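Tags: tabletop, household objects, drinkware, data card | 8 likes | 49 downloads | 3 comments

# Muvia Drinkware on Dark Surfaces

## Summary

Muvia Drinkware is a collection of 1361 color photographs of everyday drinking vessels placed on dark, shiny work surfaces. It was assembled in the Prerndale office by Chenxi Jiang and is intended for people who study how ordinary cups and mugs look under indoor lighting. The collection complements the earlier Dalen set, which covers plates and bowls on matte cloth.

## Contents

The photographs are stored in a single folder and accompanied by a plain text index. Each line of the index gives the vessel type, the surface type and a short remark on lighting. Some 200 of the photographs also carry a hand-drawn outline of the vessel rim.

Surfaces are recorded as "gloss," "satin" or "matte." Reflections were not retouched, and surfaces were not polished between photographs. Small marks and dust have been kept as they were found.

## Sample entries
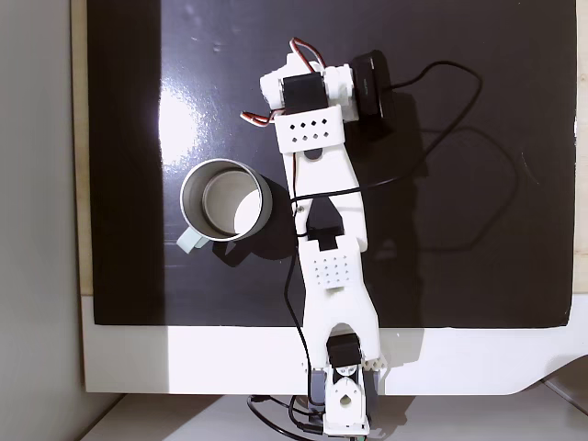
Metal mug with a mint-green handle, gloss surface, in both entries.

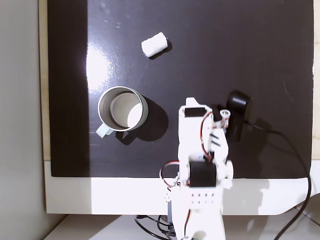

## Labeling conventions

A vessel is labeled "mug" if it has a handle and "cup" if it does not. The material label refers to the body only – a metal body with a painted or coated handle is still entered as metal. Handle color is a separate column and should be left blank where the handle is hidden.

Rim outlines follow the outer edge of the opening. Shadows are never included in an outline, even where they touch the base of the vessel. Bright patches on the surface are noted under "glare" as present or absent; their size is not measured.

Objects other than the vessel are not labeled in this version. Users who require full labeling of the work surface should prepare their own.

## Known limitations

Metal and enamel vessels are more common than glass. Clear glass was attempted in November, but the outlines disagreed too often between labelers and were withdrawn. Pale interiors may appear cream or gray depending on the light, and interior color should therefore not be used to tell one vessel from another.

## Changes in this version

- Duplicate index lines removed.
- "Tumbler" merged into "cup."
- Voltano lighting remarks converted to the common format.

## Contact

Corrections to the index may be sent to Chenxi Jiang at the Prerndale office. Please quote the index line in full.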